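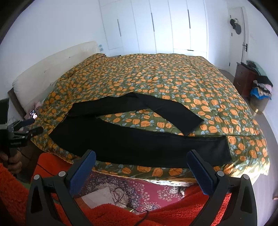
Black trousers on the bed, with the near gripper's blue pads in the foreground

From: Gebhard Plattner
To: handheld grippers list
Date: December 19, 2020
Subject: Re: Pads for folding work, Dadeck or Pendell?

Aurel Mihăilă wrote:

> Hello all,
> I have been going back and forth over which pads to order for
> the folding work and would love to hear from anybody who has
> had both kinds on a gripper for more than an afternoon. We ran
> the Dadeck pads through most of November and they were fine
> on towels, but on anything thin they tended to slide over the
> top layer and come up with nothing. The Pendell ones look
> grippier on paper. Do they hold up? And do they grab the
> bedding along with the garment? That is my real worry, as our
> people work on a made bed most of the time.
> Also, has anyone moved from the Neretti wrist camera to the
> Hou? I have read the old thread and came out of it more
> confused than I went in.
> Thanks in advance,
> Aurel

Dear Aurel,

How nice to see your name on the list again! I meant to write back the same evening, and then the week got away from me, so please forgive the delay. I hope the order hasn't gone in yet.

Pads first. I have now had four sets of each kind on our hand-held pairs, and I'd go with the Pendell for clothes. You can see them in the picture at the top, the long textured ones. What I like about them is how little squeeze they want. With the Dadeck pads I was always closing harder than I cared to, and then the linkage flexes a bit and the tips splay, and you end up pinching with the middle of the pad while the tip does nothing at all. With the Pendell you can come in low, nearly flat to the cloth, and close gently, and the hem comes up with you most of the time. Trousers are a good test, by the way. The hem is thick and easy, the waistband is thick and awkward, and the stretch of leg in between will tell you very quickly whether your tips are meeting properly.

Now the bedding, and here your worry is a fair one. Yes, they will grab it. A quilt with stitched puckers all over is about the worst thing you could put under a garment, as every pucker is a little handle waiting to be picked up. I did 20 lifts of the near trouser leg with each kind of pad on a quilt of that sort. The Dadeck took some quilt with it on 4 of them, and the Pendell did so noticeably more often until I changed how I came in. I was pressing down before closing, an old habit from the towel days. Once I stopped doing that and let the pads slide in under the seam from the side, the two were much the same. So I would put it down to the approach more than the pad, though I'd be glad to hear from anyone who found otherwise.

As for wear, ours have done something like 3,000 closures a set and the texture is still there under a fingernail. The corners at the very tip go first. I turn the pads end for end when that happens – two screws, a minute's work, and mind you don't lose the washer, which is tiny and loves carpet. I have lost more of those washers than I would like to put in writing.

About the cameras. I went from the Neretti to the Hou in the fall and I'm happy, with one grumble. The wide view is lovely. You get both of your own fingers and the whole working surface, and generally the other gripper too when it comes in from the side, and for two-handed folding that makes the footage so much easier to line up afterwards. The grumble is bright light. Pale trim or a glossy cupboard door on the window side will wash out, and a white hem on a white sheet can go missing altogether. Look at the corner of the quilt hanging down at the lower right and you'll see what I mean. The Neretti was kinder there, but it cropped in so tightly that I kept losing the far leg of whatever I was folding, and I'd sooner have a bleached corner than half a pair of trousers. Locking the exposure on the garment before you start helps a good deal, dark clothes especially.

One more thing while I'm at it. If your cable runs out the back of the handle, as ours does, leave yourself a generous loop on the floor. I had mine pulled short for weeks and couldn't think why my right wrist was always lagging on the second fold. The long cable cost me 24 euros and I wish I had bought it a year sooner.

I have a spare pair of Pendell pads in the drawer that I'd happily put in the mail, so you can try them before you spend anything. Just send me your current address, and tell me whether your fingers are the older narrow sort or the wide ones, as the screw holes are different.

Warm regards to you and everyone at the bench,
Gebhard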